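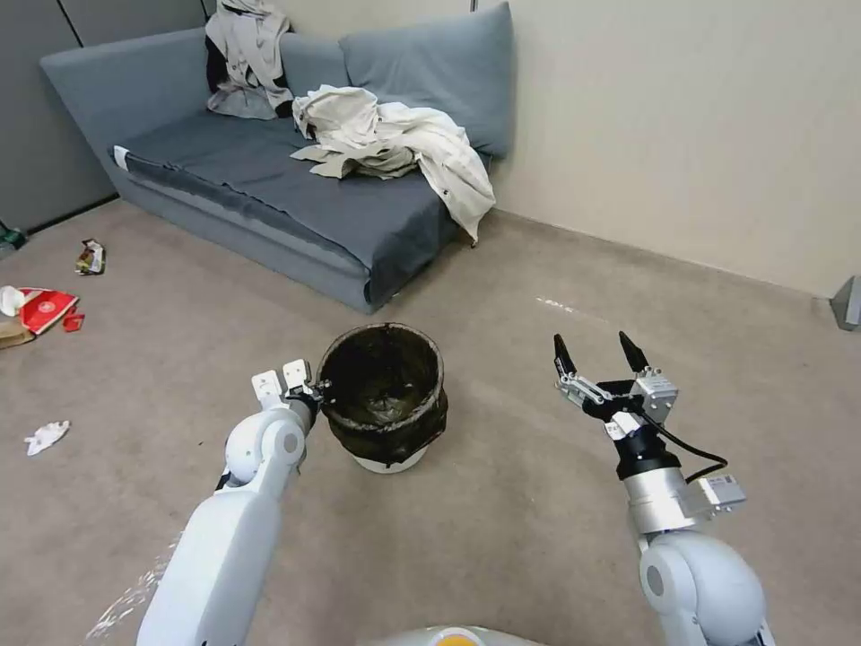 Rolteo 开放日客厅收拾演示数据

本目录保存 Andis 六月开放日当天在 Đinh 楼演示间录制的双臂遥操作数据，内容是在一间布置成客厅的屋子里捡垃圾、收衣服。数据由两名操作员轮流操作录制，现场有参观者旁观，部分片段由参观者在操作员指导下完成。

数据集名称 Rolteo，录制与回放工具 Vorno。下文中“片段”指从操作员按下开始键到按下结束键的一次完整录制，“动作标注”指片段内一次抓取、放置或移动的起止标记。

概况

片段数：101
动作标注数：3027
参观登记人数：398
操作员：Piroska Bakos，Amrit Hawthorne
任务类别：捡垃圾入桶；收沙发上的衣物
语言：任务指令为中文，附英文对照
录制地点：Đinh 楼一层演示间

参观登记人数只用于说明当天现场的情况，登记表本身不在数据集里，我们也没有保存参观者姓名与片段之间的对应关系。

开放日的安排

演示上午十点开始，下午四点结束，中午停一次，给设备断电检查，操作员吃饭。每一轮演示的流程相同：讲解员先介绍任务，操作员做一遍，然后请一位愿意试的参观者坐到操作位上做一小段，最后由操作员接手收尾。参观者排队等候的区域在操作位后面，用隔离带隔开，不进入机械臂活动范围。

上午以捡垃圾为主，下午加入衣物。这样排是考虑到软的东西难抓，操作员需要先适应当天的手感。Piroska Bakos 负责上午大部分轮次，Amrit Hawthorne 负责下午大部分轮次，中间有几轮是两人互换的，片段信息里的 operator 字段以实际操作者为准。

参观者操作的片段在 visitor 字段里标为 yes。这类片段动作偏慢，停顿多，常有夹爪反复开合而没有夹到东西的情况，使用时请自行决定是否保留。操作员中途接手的片段标为 mixed，接手的时刻记录在 handover 字段中。

现场布置

演示间地面铺浅褐色地毯，靠墙放一张灰蓝色矮沙发，坐垫颜色较深。带黑色垃圾袋的圆形垃圾桶放在沙发前面的空地上，垃圾散在左侧地面，靠近灰色墙板的一边。沙发上搭着浅色衣物，有的搭在靠背上，有的团在座面上，垂到沙发前沿。

垃圾的种类包括零食包装袋、纸巾、纸杯、瓶盖和塑料瓶。每轮开始前由工作人员重新撒放，位置只要求大致落在左侧，没有按网格摆放，也没有用模板。垃圾桶的位置在地毯上没有做记号，轮次之间会有偏移。需要桶的精确位置时请用标注文件，不要假设它固定不动。

衣物每轮重新抖开再扔到沙发上，形状各不相同。下午后半段有参观者的孩子帮忙扔过几次，落点比工作人员扔的更分散，这些片段没有单独标记。

沙发和墙在全部片段里没有移动过。右侧墙边的设备支架属于隔壁的展位，会随着那边的演示挪动，不属于任务对象，也没有标注。

设备

双臂平台，每条臂末端装一个两指夹爪。头部视角的彩色画面为主要画面，两条臂的关节角、夹爪开合量和操作端的输入同步记录。底座在片段内不移动，轮次之间操作员会根据垃圾的分布调整站位，因此不同片段里沙发在画面中的大小和角度有差别。

夹爪当天没有更换过，指尖在中午断电检查时擦拭过一次。下午的片段里夹取薄塑料包装的成功率比上午高，我们没有做对照，不能确定是擦拭的作用还是操作员熟练了。

力的读数只在部分片段里可用。上午有一段时间力信号没有写入文件，现场没有发现，整理时才看到空列。对应片段的 force_ok 字段为 no。

任务与指令

捡垃圾入桶的指令形式为“把地上的某物放进垃圾桶”。某物用日常叫法，例如“红色包装”“纸团”“绿瓶子”。同一件东西在不同轮次可能叫法不同，讲解员当时怎么说就怎么记，没有统一。英文对照是后来补译的，译法统一过。

收衣物的指令有两种：把衣物从靠背上拿下来；把垂在前沿的部分提起来放回座面。第二种任务的完成标准比较松，只要衣物不再碰到地面就算完成，叠没叠整齐不作要求。开放日上有参观者问能不能叠衣服，当天没有做这个任务，数据里也没有。

片段结束时的结果由操作员当场判定，写在 result 字段里，取值为 done、partial、failed。整理数据时由没有参与现场操作的同事复看，意见不一致的保留两个值，放在 result_review 字段。

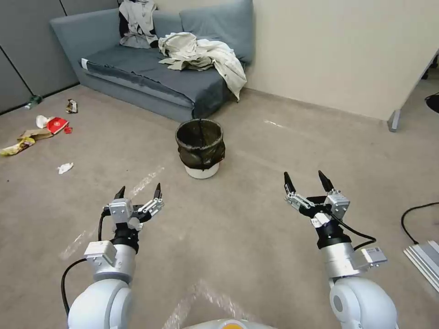 目录结构

episodes：每个片段一个文件夹，文件夹名为片段编号
annotations：动作标注，按片段编号分文件
instructions：中英文指令对照表
calibration：开始前和结束后各一份标定结果
notes：现场记录的整理稿
splits：训练与测试的划分清单

每个片段文件夹内有画面文件、状态文件和 info 文件。画面与状态的时间戳使用同一时钟，采样频率不同，读取时需要自己对齐，或者用 Vorno 自带的读取函数。

字段说明

episode_id：片段编号，按录制先后排列，中间有空号，是删去的片段
operator：操作者代号，PB 或 AH，参观者操作时填当时在旁指导的操作员
visitor：yes、no 或 mixed
handover：操作员接手的时刻，没有接手时为空
task：trash 或 clothes
instruction_zh：中文指令原文
instruction_en：英文对照
result：现场判定
result_review：复看判定，与现场一致时为空
force_ok：力信号是否完整
arm_used：left、right 或 both
remark：自由文字，保留原话，只改过错别字

arm_used 按实际发生的抓取填写。某条臂移动过但没有抓取，不算使用。左侧的垃圾多数用左臂夹取，因此 left 明显多于 right，这和垃圾的撒放位置有关，不反映两条臂的能力差别。

动作标注

动作标注由人工在回放界面上完成，每条包含起始时刻、结束时刻、动作类型、对象名称和使用的臂。动作类型有接近、夹取、提起、移动、放下、松开、重试。重试指夹爪闭合后没有夹住目标，又重新张开再夹，从重新张开的时刻开始算。

对象名称使用固定词表，与指令里的叫法分开。例如指令说“纸团”，词表里对应“纸巾”。衣物在词表里不分件，统一写“衣物”，原因是几件浅色衣物叠在一起时，标注的人很难判断夹爪碰到的是哪一件。

物品落在桶沿上又掉出来的，放下动作照常标注，并在备注里写“未入桶”。物品落在桶沿和垃圾袋翻边之间的，按入桶处理。这一条在标注中途改过，改之前的标注已经重新过了一遍。

已知问题

一、地毯上有灯光造成的亮条纹，位置随站位变化。用颜色阈值找白色纸巾时容易误检，我们自己试的时候就遇到过。

二、黑色垃圾袋表面反光，袋口里面暗，判断桶里有没有东西不可靠。满桶与空桶请以标注为准，不要从画面推断。

三、沙发坐垫前沿靠左处有一小块白色，不是垃圾，任何片段里都不作为抓取目标。

四、薄的包装袋平贴在地毯上时，从头部视角看高度信息很少。操作员通常先用指尖拨一下再夹，拨的动作归在“接近”里，没有单设类型。

五、瓶盖等小件在离得较远的片段里很小，标注的人有时要前后拖动才能确认是哪一件。对这类对象的起止时刻，误差会比其他对象大。

六、右侧夹爪的线缆在弯腕时会进入画面，可能短暂遮住目标。没有逐帧标注遮挡。

七、现场有讲解声和背景说话声，录音已全部去除，数据集中不含音频。

隐私处理

画面视角朝向沙发和地面，排队区域在反方向，正常情况下不会拍到参观者。整理时逐段看过，有人走进画面的片段整段删除，没有做打码后保留的处理。删除后留下的空号即来源于此。

参观者在坐到操作位之前看过说明牌并签了同意单，同意操作过程的机械臂数据被记录和公开。未成年人由陪同的成年人签字。同意单纸质件存放在 Andis，需要撤回的参观者可以凭签字时领到的号码联系我们，我们会删去对应时段的片段并更新编号清单。

划分方式

训练和测试按轮次划分，同一轮的片段不会同时出现在两边。参观者操作的片段全部放在训练一侧的 optional 清单里，默认不读取。测试一侧只含操作员完成的片段，包括判定为 failed 的。

由于所有片段来自同一间屋子、同一张沙发，测试结果只能说明在这个布置里的表现。换房间、换地面材质的情况请另外采集。

使用方法

先安装 Vorno，再把数据集目录写进它的配置文件，运行检查命令，确认所有片段都能读出。检查命令会列出 force_ok 为 no 的片段，这是提示，不是报错。

只需要捡垃圾任务的，按 task 字段筛选即可，不必下载衣物部分。两部分的画面是分开打包的，标注文件合在一起，没有下载的片段会被自动跳过。

在真机上回放动作之前，请先在空场地上低速走一遍。数据中的关节角是当天标定下的值，换一台同型号的平台也要重新核对零位。夹爪伸向地面的动作离地很近，地毯厚度不同时会压到地面。我们在硬地板的房间里回放过一次，指尖刮到了地面，之后加了高度偏移。

不适合的用途

不适合用来评价操作员之间的水平差异。两人分到的任务不一样，时段也不一样。

不适合用来统计普通人第一次操作需要多长时间。参观者的片段长度受排队人数影响，人多时讲解员会提前请操作员接手。

不适合用来训练叠衣服。

现场记录摘录

以下摘自 notes，保留记录者的写法。

上午第一轮：PB 操作。瓶子滚到墙根，左臂够得到，但要贴着墙下去，夹了几次才起来。参观者问为什么不先把桶挪近，讲解员答今天的任务不动桶。

上午：纸巾掉在桶外，PB 说别捡，留给下一位参观者。那一段从地上有纸巾开始录。

中午：断电，擦指尖，检查线缆。力信号当时看着正常。

下午：AH 操作。米白色那件从前沿往下拖，夹住下摆提起来，另一头又滑下去，改用双臂。remark 里写了“双臂更稳”，这是 AH 的原话。

下午：一位参观者夹着零食袋停了很久，讲解员问要不要帮忙，他说再试一下，后来放进去了。该片段 visitor 为 yes，没有接手。

收场前：套在桶上的垃圾袋换过一次，新袋翻边比旧袋长。前后片段里桶的外观略有不同。

反馈

发现标注错误请附上 episode_id 和时刻，写明你认为正确的动作类型。标注问题由 Piroska Bakos 处理，标定和读取问题由 Amrit Hawthorne 处理。修改过的标注会记在 annotations 目录下的更改记录里，旧值一并保留。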